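Re: [defense-watch] Nirnau patrol boats, any news?

Date: 4 Jan 2025

On the list, a member wrote:

> Does anyone know if the Nirnau boat deal is dead? The last I read,
> the ministry wanted 8 of them from Calvo and then the whole thing
> went quiet. I thought they were supposed to sign in April.

Hi all,

Not dead, just stuck! I spent part of the holidays reading the budget papers (my family was thrilled) and the boats are still in there, under coastal security, page 266 if you want to look it up. The money moved to the next year, so I'd say the April signing is still possible.

What's holding it up is the transfer clause. Calvo builds the hulls, but the radar comes from Illetti, and Illetti needs an export permit from its own government before anything ships to Nirnau. That permit has been sitting on a desk for 63 days now. The opposition wants a promise that none of the boats get passed along to Fedine, and the ministry won't put that in writing.

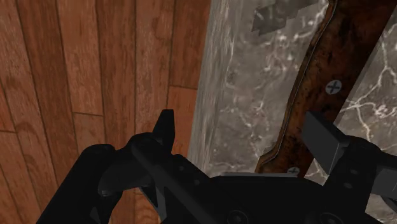 I go back and forth on this one. Fedine has been asking for boats for years, and its coast guard is in awful shape, so I get why people are nervous (and why others say just hand them over already). But a patrol boat with one deck gun isn't going to tip the balance out there, at least in my opinion. The radar is the touchy part.

The defense panel meets again in 30 days and the permit is on the agenda. I'll be listening to the audio feed and can post notes if anyone wants them. Also, does somebody still have the old Calvo brochure with the range numbers? My link is broken.

Happy new year, everybody!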